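Prasell Public Library
Member Newsletter
Tuesday, August 19, 2014

Changes to Borrowing Between Branches

The Prasell Public Library will introduce a single borrowing policy for all of its branches at the start of next month. The policy was approved by the Board in June and replaces the separate rules now in use at the Main Library, the Carkov Street branch and the Nnaji Reading Room.

Under the new policy, members may return any book to any branch, whatever the place of borrowing. Books returned to a different branch will be marked as returned on the day they are handed in. Members will no longer be charged for the time a book spends in transit.

The standard loan period for adult fiction and general nonfiction will be four weeks. New titles will continue to be lent for two weeks and may not be renewed while another member is waiting. Reference works, bound newspapers and the local history collection remain for use in the building only.

Requests for books held at another branch may be placed at the front desk or by telephone. The Library expects to move around 200 books a week under the new arrangement. A requested book will be held for 11 days after notice is sent, and will then pass to the next member on the list or go back to its home shelf.

"Members at our smaller branches have asked for this for a long time," said Omolara Igwe, Director of Public Services. "The full collection should be open to them on the same terms as it is to those who live near the Main Library."

Existing cards remain valid. Members whose address or telephone number has changed are asked to inform the desk before the policy takes effect, as notices will be sent to the details on file. Fines already owed under the old rules are still payable and may be settled at any branch.

Printed copies of the policy are available at all service desks. A large-print edition may be requested from Aminu Bassey in the Member Services Office.

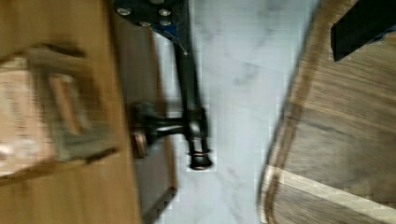

Reading time: 2 minutes

Questions about the borrowing policy should be addressed in writing to the Member Services Office, Main Library, Troretti Avenue.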